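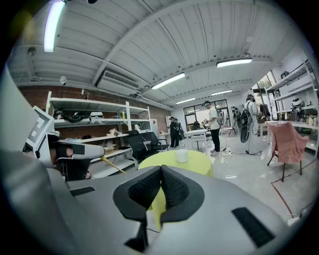 Drorstead Robotics Club | Gear Reviews

Stullar hand-held gripper, after one semester

We got 2 of these in September and they've been out of the cupboard at nearly every meeting since, so I figured I'd finally write something up for the other clubs that keep emailing us!

First off, the finger pad. I love it. It's a black V with textured foam on the inside faces, and it hangs on to stuff I was sure would slip (pill bottles, markers, my own car keys). The foam does pick up lint like crazy, so keep some tape handy. The light grey body feels solid and ours has survived a couple of falls that made me shut my eyes.

Now the grumbles. That thin black cable looping over the housing, right under the pad? I catch my thumb on it constantly, and so does everybody else with big hands. I'd also like a lighter one for the newer members, whose wrists get tired well before the 100 practice grabs we ask for. And the manual is 6 pages, most of them safety warnings.

Keith Grimshaw still prefers the old Zinbridge we had before, mainly for the trigger, and he has a point, it was smoother. But the Zinbridge dropped round things all the time and this one mostly doesn't.

I'd give it 9 out of 10 if they moved that cable. For now, call it an 8, and yes, we'd buy it again.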